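Home News Research Business Events Jobs Contact

Robot arm learns when to look twice before picking up medical supplies

A robot arm that takes a second, closer look only when it is unsure what it is about to pick up made almost no sorting errors in a trial at Zalitz, the research group has reported.

The method, which the team calls Praren, was tested on small packaged goods of the sort kept in hospital store rooms. The arm made 900 picks over the course of the trial and put the item in the correct place in 893 of them.

Most systems of this type rely on a fixed overhead view to decide what an object is and where to grip it. That is quick, but flat paper pouches are hard to tell apart from a distance, and they often land face down or the wrong way round. Praren gives each object a confidence score from the first view. If the score is high, the arm goes straight in. If it is low, the gripper moves above the object and a second picture is taken from close range before the fingers close.
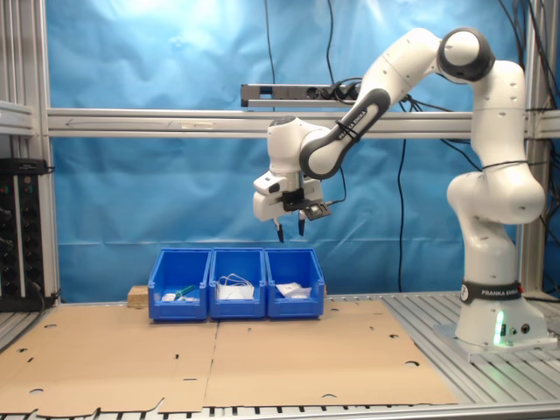

The Franka Emika arm above the blue storage bins at the Zalitz test bench.

Anika Montoya, who led the work, said the group had first tried taking a close view of every item. The results were good but the arm was too slow to be of use.

"We were spending the same time on a roll of tape as on a pouch covered in small print," she said. "The tape doesn't need it. The system had to work out for itself which things do."

In the trial the arm asked for a second look 194 times. Montoya said most of those were for white packages with creases running across the label, and for items lying partly on top of one another.

The close view is matched against a small set of reference pictures of each product, turned through different angles. The software looks first for large lettering and logos, then for the layout of the smaller symbols. It does not need to read every line.
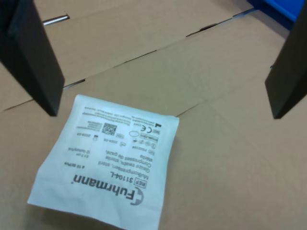 Text that is upside down was one of the main causes of mistakes in an earlier version, according to Rafferty Schumacher, who wrote the matching software. He said the first reference sets had been made with every label facing the same way, and the system had learned to expect that.

"Once we turned the references, that problem mostly went away," Schumacher said. "What is left is mainly the gripping. A thin pouch on a flat surface is an awkward thing to get hold of."

Of the seven failed picks, 4 involved the right item being identified and then dropped on the way to the bin. The others were wrong identifications in which the first score had been high, so no second look was requested.

The team now plans to lower the threshold for products that look alike and to compare the results. It will also try softer fingertips made by Clustia.

A longer trial is due to begin in July at Pacheco, a supplier of first aid kits, where the arm will fill trays alongside packing staff. Schumacher said the range of goods would be wider there and the lighting less even than in the laboratory.

The group will present the method at an open seminar on Thursday. The software is to be released after the Pacheco trial.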